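Learning to walk to work again in December

I have been meaning to write about walking for a while now, and every time I sit down to do it I end up out walking instead, which I suppose is a decent sign. But it's raining sideways this evening, the soup is on, and I've run out of excuses.

Some of you will remember that back in the spring I sold my car. It wasn't a grand gesture. The thing needed a new transmission, the estimate made me laugh out loud in the mechanic's office, and I figured I would manage for a month or so until I found something cheap. I never did find something cheap, mostly from not looking, and somewhere in there I started walking to work. It's 4 miles there and back, with one real hill in the middle that gets you both ways (I don't know how that's geographically possible, but ask anyone who lives on this side of town).

The first two weeks were awful. I want to put that down plainly for anybody thinking about starting. My shins hurt, I arrived at the office looking like I'd been chased there, and I kept leaving the house at the time I used to leave when I drove. I was late so many mornings in a row that my coworker Haf Ifans started saving me the end of the coffee in a little covered cup, bless her. Then one morning I left early by accident, having misread the clock on the stove, and had the most wonderful walk. The light was coming up behind the water tower and a man was hosing down the sidewalk outside the bakery and he said good morning to me like we'd known each other for years. I've left early ever since.

What surprised me most is how much I didn't know about the streets I'd been driving down since I was in my thirties. There's a house on Alder with a whole row of fig trees in barrels. There's a tiny shop called Bellis that I'd passed a thousand times and taken for a hair salon, and it sells bulbs and seeds and secondhand gardening books. I went in to get out of the wind and came out with a bag of crocus bulbs and a book on pruning, and I don't own anything that needs pruning. The owner, Eirlys Skyrme, talked to me for half an hour about snowdrops. I could have listened for another half.

Now, shoes. I've had more emails about shoes than anything else I've ever written about, including the year I tried to make all my own bread. People want to know what to buy and I'm afraid I am going to disappoint them, but let me tell you what I've learned and you can do what you like with it.

I started out in an old pair of canvas slip-ons that I'd always thought of as comfortable. They were comfortable for sitting at a desk. By the end of the second mile I could feel every pebble and I had a blister on each heel the size of a dime. After that I went too far the other way and bought some very serious hiking boots, which were lovely and stiff and weighed about as much as a roast chicken apiece. I wore those for a week. Going up the hill in them felt like climbing a ladder in a swimming pool.

In the end I asked Emrys Parry, who used to deliver the mail on our street and must have walked more miles than anyone I've ever met. He told me to go shopping in the afternoon, when my feet would be at their biggest, to bring along the socks I was going to wear, and to pay no attention to the color. He also said he'd given up on laces years ago. I had always thought of straps as something for little kids and for my grandmother, and I told him so, and he just looked down at his feet and up at me again until I blushed.

He's right, though. A strap takes a second to loosen when your foot starts to swell on a warm day, and a second to snug up before the downhill. You don't have to stop and kneel on a wet curb with your bag sliding off your shoulder. If your hands are stiff in the mornings, as mine have started to be, it makes a real difference to how the day begins.
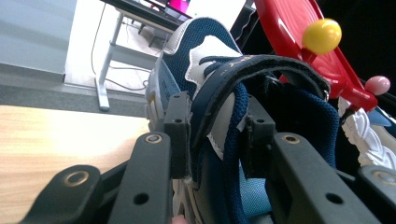

Navy mesh and a good wide strap.

Mesh is the other thing people argue about. It breathes beautifully all summer, and then the first cold puddle comes along and goes straight through to your sock. My own answer is wool socks and a spare pair in my desk drawer. I've seen fancier answers. Rhun Nicholas, who walks in from even farther out than I do, swears by some waterproof covers he ordered from a company called Pranduter, and they do look very snug, but they squeak. You can hear him coming up the back stairs from the copy room.

So that's shoes. Try on more pairs than you think you need to, walk around the store until the clerk gets worried about you, and don't let anybody tell you they'll stretch.

I also wanted to talk about the counting, because I went through a phase. My sister gave me one of those step counters, a small plastic one made by Tasach that clips to your waistband, and for a while I was completely under its spell. I knew that it was 2196 steps from my front door to the bridge. I knew it was 574 from the bridge to the bakery. I'd get home in the evening a little bit short of some number I had made up in my own head and go marching around the dining room table with the radio on, and my poor dog would follow me for the first couple of laps and then lie down in the doorway so I had to step over her.

Then the battery ran out and I put off replacing it, and I noticed that I'd started looking up again. I'd been spending whole blocks glancing down at my hip! I don't think there's anything wrong with counters, and if one gets you out the door then wonderful, wear two. I just found I liked the walk better when I wasn't keeping score. Mine is in the kitchen drawer with the birthday candles, and I still think of the bridge as 2196, the way you never forget an old phone number.

The dog, by the way, is named Rano, for those who are new here. She's mostly beagle and she's eleven. She doesn't come to work with me, but we do a loop in the evenings, and she has strong opinions about which way around we go. Walking with a dog is another kind of walking altogether. You can't get anywhere. A single hedge can take 5 minutes if the right cat has been by. I used to tug her along, I'm sorry to say, thinking about supper and whatever I'd left undone. These days I let her read her hedge and I stand there and look at people's windows, and I've gotten quite fond of other people's lamps.

One of those lamps belongs to Zlatko Obradović, two streets over, who I'd never spoken to in my life until Rano sat down on his front path and would not get up. He came out in his slippers with a piece of cheese for her. That was in the fall, and now we stop there most evenings (she insists) and he tells me about the town he grew up in, where he says everyone went out after supper and walked up and down the main street in their good clothes just to see who else was out. They had a word for it and he's told it to me several times and I'm too embarrassed to ask again. I think about that a lot. We've got a main street here, and it's a perfectly nice one, and after six o'clock you could roll a bowling ball down it.

It's December now and I'm finding out what winter is like on foot. Dark when I leave, dark when I come home. I bought a reflective vest and a little light that clips to my hat, and I look like I'm about to direct traffic at an airport. The hill was icy twice last week and I took the long way around by the school, which adds a good ten minutes but has railings. I've had two offers of rides from kind people pulling over, and I took one of them, and I'd like it noted that I don't feel guilty. It was sleeting. There are limits.

But there are mornings, too, when the cold is dry and the sky is that very dark clean blue just before it starts to turn, and the bakery has its door propped open and you can smell it from the bridge. I walked in behind a pair of middle schoolers the other day who were having a very heated talk about whether a hippo could beat a bear, and I slowed down so I could hear how it came out. They turned off at the corner before they settled it. I've asked people at work and opinion is divided, with Haf firmly on the side of the hippo.

If you're thinking of trying it, I'd say pick one day and one direction. Walk there and get a ride home, or take the bus in and walk back. Put your things in a backpack and keep your shoulder bag for the weekend. Carry a banana. And if you pass a lady in a yellow vest with a light on her hat, say good morning, I'd love to meet you.

The soup is catching on the bottom of the pot, I can smell it from here, so I'd better go. Next time I'll tell you how the crocuses are doing, if the squirrels have left me any.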